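We use cookies to keep this site working and to count visits. By continuing to browse you accept our cookie policy. Accept | Manage settings

The Round Table Room: Gallery

Posted January 2, 2025
Text by Josué Sales

The round table room is on the second floor of the Stisholm building, at the end of the hall past the copy room. It was a meeting room until May, when the long conference table went to the Lestia office and the smaller furniture came in. People have been asking what the room is like now and whether it would suit their group.

The room has 554 square feet of floor. It can be set up with the round table on its own, or with the smaller tables out along the sides. Most groups do the second. Chairs are a mix of what was already in the building and what Ibrahim Oyelaran brought up from storage.

Bookings go through the front desk. The room is free to anyone with a Stisholm badge, and outside groups can have it when a badge holder signs for them. The limit is 14 people, including whoever is running the session.

1. The table and the window side

The round table has a black marble-patterned top with white veins and stands on a white base. It is the piece most people ask about. It came from the Mousavi showroom when they changed their floor display, and we paid for the delivery only. Fingerprints show on the dark parts of the top, so there is a cloth in the cupboard for wiping it down. Please use that one and leave the kitchen towels in the kitchen.

White vertical blinds cover the long window wall. They turn with the chain at the end, and they should be left closed overnight. The rectangular ceiling lights are on one switch by the door. A small white table and a black mesh-back office chair make a second place to work, with enough space between them and the round table for two people to do different jobs.
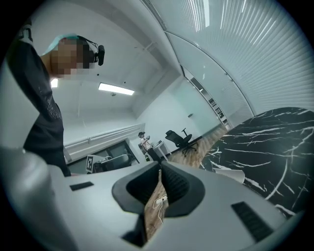 2. The floor, the power and the side tables

The floor is wood-look planking in brown. It is easy to sweep and does not mind the office chairs, but it does show scraps of paper and bits of tape, so a quick look around before you leave is appreciated. The broom is behind the door.

Power is the weak point of the room. The wall outlets are all on one side, and anything in the middle has to be fed by extension. The white power strips with white cables stay in the room and should not be borrowed for other floors. Troron, who look after the electrical side of the building, have quoted for a floor outlet near the round table. The quote is with the building office and there is no date for the work yet.

Until then, please keep to these points:

- Run cables along the floor and away from the door.
- Do not plug one strip into another to get more reach. Ask for a longer cable at the front desk.
- Heaters and kettles go in the wall outlets only.
- Switch the strips off when the session is over.

The tables along the sides are light enough for one person to move. The one with the yellow-green cloth is used for putting things down during a session. The cloth can come off if you need the surface, and it goes in the wash with the kitchen towels. The white desk is the better one for sitting and writing.

Bags and coats are best kept at the side of the room. There are 6 hooks in the hall outside, and the cupboard under them has a shelf for anything that needs to be left until the next day. Put a name on it.
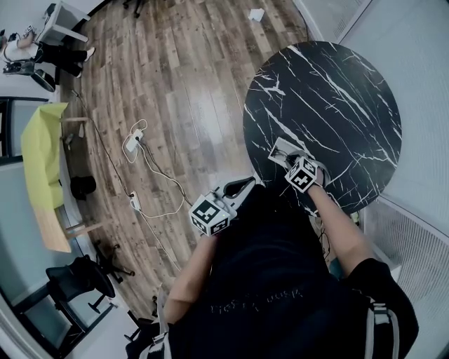 Round table in use, with the power strips on the floor and the white desk beyond.

Coming up

A second set of blinds is on order for the hall side. We have also set aside 1000 dollars for chairs, and Ibrahim is collecting suggestions. He would like them to match this time. Samples will be put in the room for people to sit on, and a sheet for comments will be on the cupboard door.

To report a broken chair or a light that is out, leave a note at the front desk with the room name on it.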